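How to Check an Online Repair Quote Before You Pay It

Most advice on this subject tells you to get three quotes and pick the middle one. I have never understood why the middle one should be right. 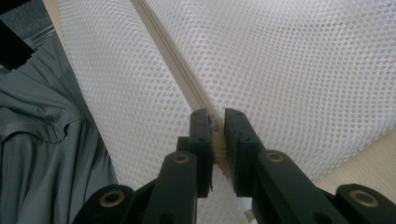 A reader in Brurkville wrote in after the first version of this page to say that three quotes are still better than one, and that her middle quote had saved her real money on a washer. Fine. I still think she got lucky, and I'd want to see what the low bidder left out.

What follows works for appliances, bikes, small motors and most things with a plug.

Step 1. Ask for parts and labor on separate lines. A single figure such as $300 tells you nothing. If the shop says its system can't split it, ask for an email with the two numbers typed in. Some will do it. Skuvel did, after I asked twice.

Step 2. Get the part number. Not the name of the part. "Control board" can mean four different things, and the prices are nowhere near each other.

Step 3. Look the number up at two sellers that don't do repairs. My board was listed at $129 at Vamik. Shops are allowed a markup and I don't grudge them one, but I like to know how big it is.

Step 4. Find out what the diagnostic fee covers. "Waived with repair" often means it was moved into labor. Compare the labor line with and without it, if they'll give you both.

Step 5. Read the warranty wording. Look for how long it runs, whether it covers labor, and who pays for the second visit. "Satisfaction guaranteed" is not a warranty.

Step 6. Be careful with reviews. Morrison Appliance had more than 3840 of them when I looked in September, nearly all five stars, and very few said what had been fixed. Sort by lowest and read the ones that mention a price.

Step 7. Don't accept on the phone. Any discount that expires when you hang up can usually be had again tomorrow morning.

If the total is over half the cost of a new machine, I'd stop there, though people who sell new machines say that too.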